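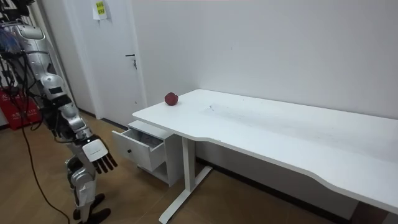
Treasa Heffernan told us at our very first tutorial that a desk is only ever as tidy as the nearest empty drawer, and that if we wanted to write about clutter we should stop staring at the desktop and start looking at what stood next to it. We grumbled a bit (we had already drawn up a lovely chart of desktops!) but she was right to push us, and most of what follows grew out of that remark.

Our project, which we called Bilard for want of anything better, asks how people put things away at the end of a working day, and whether a small cabinet beside the desk makes any difference. Khang Thái and I kept a diary of everything left out on our own desks at home, and by January we had 277 entries between us, from pens and bus tickets to a quite shameful number of mugs. We then sorted the lot by where each thing ought to have gone, and 80 of them had no proper home at all. Those were the ones that came back evening after evening.

Search this site Go

2. The desk and the cabinet

For the practical part we chose a plain white desk against the wall, with a cabinet at the end of it. Meinir Samuel had warned us about desks with very busy tops, as you end up studying the ornaments, so we kept ours simple.

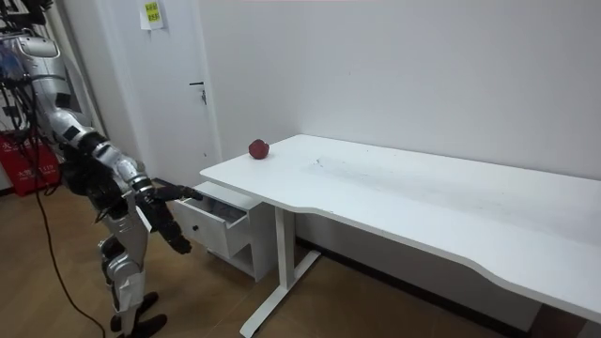
Fig. 2. The white desk, with an apple near the back and the cabinet drawer open.

The curve in the front edge turned out to matter more than we had guessed. People sit where the curve is, naturally enough, and whatever they put down at the far end tends to stay there, a long lean away. Eamon Mac Carthaigh tried a whole Friday with his lunch things at that end and admitted that he forgot them twice.

3. What goes in the drawer

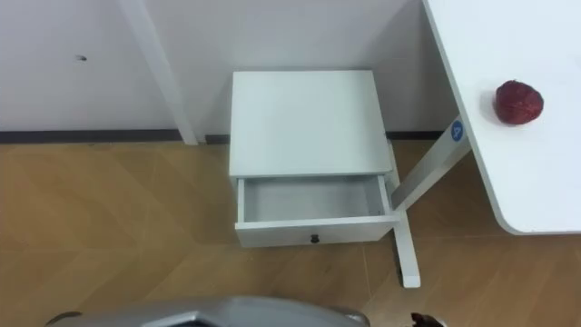 Choosing what a drawer is for proved much harder than choosing the drawer, and I think we spent more time arguing over this than over anything else in the report. Khang wanted a strict list, whereas I was all for seeing what gathered there by itself. In the end we agreed to begin from nothing, with the drawer pulled right out and its pale grey inside completely bare, and to let each person add only the things they had used that day. The one round black knob sits in the middle of the front, so there is a single obvious place to take hold, and we would like to compare it with a long handle next term if Aidan Hanrahan can find us one.

Last updated: January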